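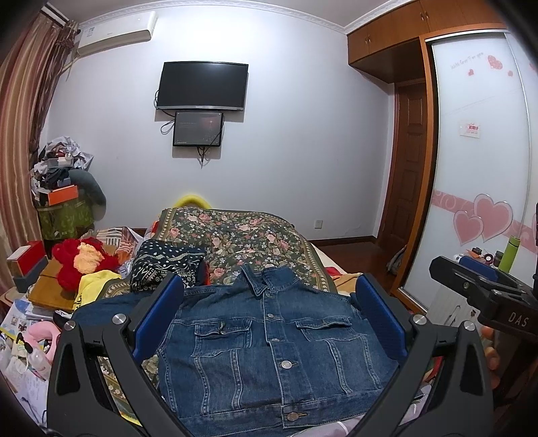
Kelechi Ojo
Projektleitung Kleidertausch, Nachbarschaftshaus Luvcombe

Liebe Nachbarinnen und Nachbarn,

fast jeder hat so ein Stück im Schrank: die Jeansjacke mit den Metallknöpfen, die eigentlich noch tadellos ist und trotzdem seit Jahren niemand mehr anzieht. Für unseren großen Wintertausch im Januar suchen wir Menschen, die solche Sachen mitbringen, und vor allem Menschen, die uns zwei Tage lang beim Sortieren, Aufhängen und Ausgeben zur Hand gehen.

Beim letzten Mal sind 1.045 Kleidungsstücke bei uns durch die Tür gegangen, und es waren über 200 Gäste da (wir hatten mit deutlich weniger gerechnet und standen abends ziemlich erschöpft, aber sehr vergnügt in der Küche!). Diesmal dürfen wir zusätzlich den Saal in der alten Weberei Partington nutzen, da ist endlich Platz zum Anprobieren.

Gebraucht werden Leute für Annahme, Umkleide und Kaffeetheke, dazu gern jemand mit eigener Nähmaschine für kleine Reparaturen. Vorkenntnisse braucht es keine. Eine Schicht dauert vier Stunden, Suppe und Kuchen gibt es für alle, die mithelfen, und Kinder können gern mitkommen, Hemi Hoani betreut die Spielecke.

Mitbringen könnt ihr bis zu 15 Teile pro Person, bitte gewaschen und zusammengelegt. Unterwäsche und Bettzeug nehmen wir nicht an.

Wer mitmachen möchte, meldet sich bei Heather Costigan im Büro oder wirft einen Zettel mit Namen, Telefonnummer und Wunschschicht in den Briefkasten am Hofeingang.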